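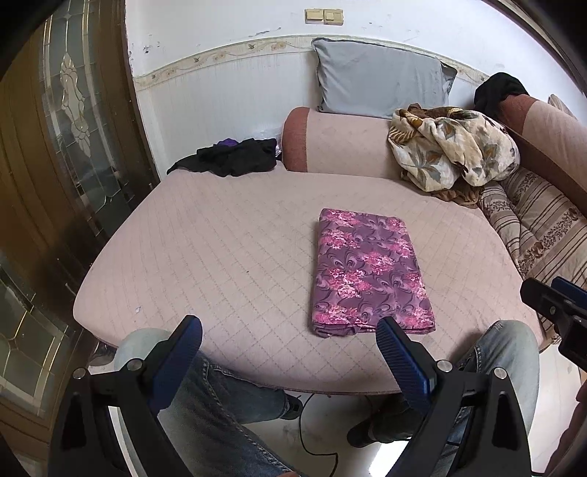
Figure 1. The floral cloth, folded, on the quilted mattress cover.

Project report: Folding and putting away on a bed
Thandeka Nkosi, with Busisiwe Fourie and Krum Dimitriou

For our household practices module we had to pick one small chore and take it seriously for a whole term. Krum wanted dishes, Busisiwe wanted anything except dishes, and I talked them both into bedding and clothes (sorry, Krum!). The question we settled on was pretty simple: when people fold things on a bed, where does everything else go while they're doing it?

I thought I'd be bored by the second week and I really wasn't. We logged 148 folds between January and the end of term, mostly shirts, sheets and light printed cloths, and I got weirdly attached to the printed ones. Take the purple one with the pink flowers. A busy pattern like that makes it hard to see where one layer stops and the next begins, so I kept hunting for the edge with my fingers. Plain fabric was quicker for all three of us.

What we noticed about the bed

A bed is a great big table that's a bit too soft. The quilted cover has a diamond pattern stitched into it, and I started using those lines as a guide for keeping my edges straight – Busisiwe says this is cheating, but it went in the notes anyway. The middle of the bed is where folding happens. Everything waiting its turn creeps toward the head end and piles up by the wall.

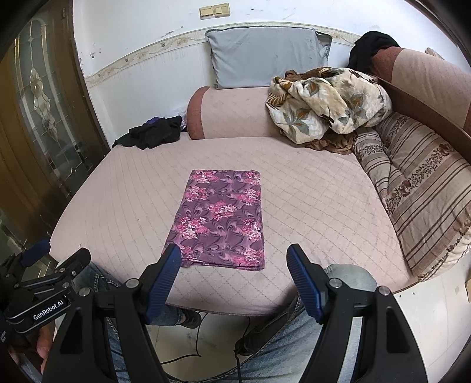
We ended up calling that area "the shelf." It had the bolster and the pillow, which belong there, and then the leafy cream blanket all bunched up, the heap of black clothing, a plastic bag. None of us ever decided to put things there! Our supervisor, Annatjie Mathebula, asked if the shelf got smaller as a session went on, and for clothes it mostly did. Blankets stayed put until the very end because they're a pain to fold alone.

Problems we had

Our first log sheet had 2 columns, "item" and "time," and it was useless for anything that got refolded. Krum rebuilt it on a Saturday and we had to throw out the early entries, which don't count toward the 148. We also never agreed on what "finished" means. I say a cloth is done when it's a rectangle, and Busisiwe wants the corners to match.

If we did this again I'd include the putting away part properly, with drawers and closets, and I'd start with blankets while everybody still has some patience left. The log sheets are in Appendix A and Krum's revised template is in Appendix B.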